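パンダの番

洗濯室の機械は、町の人たちからホルツカと呼ばれていた。正式には型番があったが、覚えているのは納入したマイヤホーファー社の請求係だけだった。

ヘルミーネ・グラーブナーは、クリーニング店を三十年以上やってきて、機械に仕事を取られると言われるのもこれで三度目だった。一度目は脱水機、二度目は自動アイロン台。どちらのときも取られたのは仕事のうち楽な部分で、面倒なところはきっちり手元に残った。

「今度のは違いますよ」とレグラ・シュトックリは言った。マイヤホーファーの担当で、いつも書類ばさみを胸に抱えている。「かごから出して、ドラムに入れて、終わったらまた出す。人間は見ているだけです」
「見ている人間の給料は誰が払うの」
「そこは御社で」

契約では、ホルツカは九月の終わりまでに洗濯物を1,000点扱うことになっていた。タオルは得意だった。タオルならいくらでもつかんだ。枕カバーもまずまずだった。靴下は片方だけつかみ、もう片方については意見がないようだった。フード付きの上着になると、袖をつまんだまま長いこと考えこみ、ヘルミーネはその間にコーヒーを淹れて飲み、カップを洗って拭いて棚に戻した。

点数の記録はハンネローレ・ブルンナーの担当だった。彼女は几帳面なので、機械がつかんだものと、つかんで落としたものと、落としたあとヘルミーネがこっそり入れたものを、それぞれ別の欄につけた。三つ目の欄がいちばん早く埋まった。

「この欄、要ります?」とレグラが聞いた。
「要ります」とハンネローレは言った。
「報告書の書式にはないんですが」
「線を引けば増えます」

そこへ、ぬいぐるみが来た。三丁目の保育園が年に一度まとめて出す分で、クマが六つ、ウサギが四つ、恐竜と思われるものが一つ、それにパンダだった。恐竜はハンネローレが「その他」に分類した。

ぬいぐるみは契約書のどこにも出てこない。レグラは三ページ目を読み、裏返し、もう一度読んだ。「繊維製品」とある。パンダは繊維製品か。ヘルミーネは繊維製品だと言った。保育園の子どもたちに聞けば別の答えが返ってくるだろうが、保育園は契約の当事者ではない。

クマから始めた。クマは胴が太いので、ホルツカはなかなかつかめず、腹を押しては戻し、押しては戻しした。医者みたいだね、とヘルミーネは言った。二つ目のクマは耳で持ち上がり、洗濯機の口の手前で落ちた。ハンネローレが二つ目の欄に印をつけた。ウサギはよかった。ウサギには持つところがある。この世のものはみんなウサギの形をしているべきだとレグラは思い、思っただけのつもりだったが、口に出ていた。

「シャツにも耳をつけて納めてもらえばいい」とヘルミーネは言った。
「検討します」
冗談だったのに、レグラは書きとめた。

ウサギが四つとも片づくと、気が大きくなったのか、レグラは昼休みを短くしようと言いだした。機械は休まないので、というのが理由だった。ヘルミーネは、機械が休まないことと自分の膝は関係がないと言って、きっちり一時間休んだ。戻ってくると、最後の一つが残っていた。

パンダはかごの中で片足を上げていた。ハンネローレは鉛筆を構えた。左の腕が下りていき、毛の上で止まった。

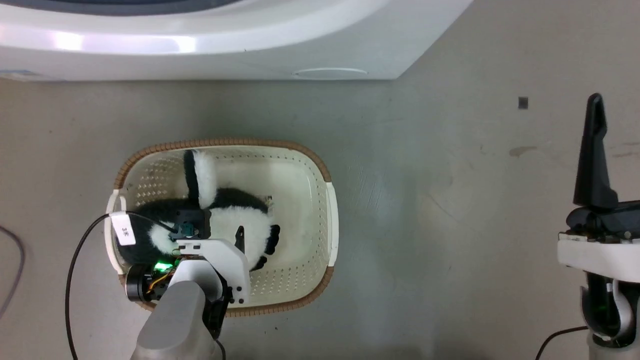

セライナ・フープマンなら、もう袋ごと放りこんで帰ってるよ、という声が戸口からした。配達のアンス・ワイツだった。ヘルミーネは振り返らずに、セライナは袋ごと放りこむからうちに勤めていないのだと答えた。

「でも、速いだろ」
「速いよ。ボタンも速くなくなる」
「こいつはボタンをなくさないのか」
「ボタンまでたどり着いたことがないね」

レグラは咳払いをして、次の更新で布の認識がだいぶよくなる予定だと説明した。アンスは、自分の息子も来年にはだいぶよくなる予定だと言った。十九になるが、まだ靴下は裏返しのまま出すらしい。

「それで、おたくの息子さんは何点つかみました?」とハンネローレが聞いた。
「つかむ? 洗濯物を?」
ハンネローレは少し考えてから、欄外に小さくゼロと書いた。

腕がかすかに唸った。ヘルミーネは袖をまくりかけ、レグラの顔を見て、下ろした。手を出さないというのは、やってみるとかなり疲れる仕事だった。時給に入れてもらわなければ合わない。彼女は丸椅子を引き寄せて座り、アンスにも一つ押しやった。配達の伝票にはまだ署名をしていなかったが、急ぐ様子の者はどこにもいなかった。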